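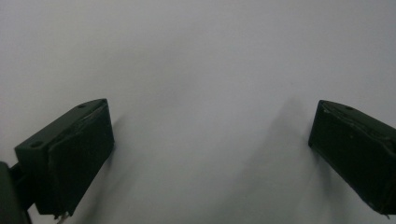 Lokine open day, Harnerholm. Anyone else go?

tinsnips
Posted Nov 7, 2022
Went to the Lokine thing at Harnerholm. Free entry, tea was 2 quid, queue for the hand grippers was silly. 757 through the door according to the bloke on the desk. Got a go in the end. Lighter than I expected, wrist ached after though. Anyone else?

buckethead_2
yes! went with my dad. best bit by miles was the hand gripper table, the big arm in the hall just went round and round. didnt get the talk, full up

Marrowfat
Bit let down tbh. Drove 200 miles there and back for a turn with a gripper and a leaflet. The Antwi day in June let you sit down and ask things.

tinsnips
Fair, but Antwi was ticket only wasnt it. This was free. Here's one from the table

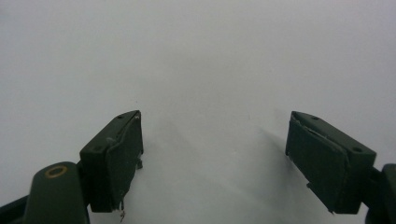
Fingers open, pads have seen some use

oddsock
Look at the state of those pads. Peeling on the left, split on the right. You'd think they'd stick new ones on before letting the public in

buckethead_2
dont mind that, means they get used. rather see that than a shiny one in a case

oddsock
Used is fine. Torn is a bit much. Pad lifts, your grip goes. We had the same on the Buko at work, changed the glue and no bother after

Marrowfat
^ this. And what glue? Ours come off every few weeks

oddsock
will look at the tin tomorow and post it

tinsnips
Still say worth the trip. Would go again, earlier mind, before the queue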